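Glove Kit Budgeting

Glove kit budgeting is the planning you do before buying wearable hand sensors for teaching robots to pick things up. I've done it twice now for our group at Tuvanbridge, so I'm writing this entry partly for the next person stuck with the spreadsheet (good luck!).

Overview

Most people start with the price of the glove, and so did I. Our first plan had 16 lines in it and the glove was line one, but the little stuff underneath kept growing – cables, tracking markers, mounting plates, spare batteries, a decent case. The second plan, which we call Jakab after the folder it lived in, ended up with 51 lines and I still forgot table covers.

Buy or rent

Zasham rents by the week and Cloma only sells outright. I went with renting the first time and liked it a lot, mostly for the phone support. If you expect more than 13 weeks of recording, do the math on buying before you sign anything, and ask who pays for shipping both ways!

Props and places

Props are the cheap, fun part. Plush toys are great for a first round, and I'd get a big mix of shapes plus a fabric bin to haul them around in. Leave some money for working away from the lab too, like a folding table, a cloth and a second set of cables. We put all of that under "outings" and it came to almost 123 dollars.

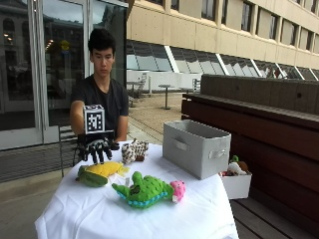
Katalin Virág wrote in to say that I'm too easy on rentals, and that her deposit was tied up until April, so anyone with a small budget should count the deposit as money spent. Fair enough, I've added a deposit line to the Jakab sheet.

See also: marker cubes, spare parts planning, rental agreements

Last edited 19 Nov 2025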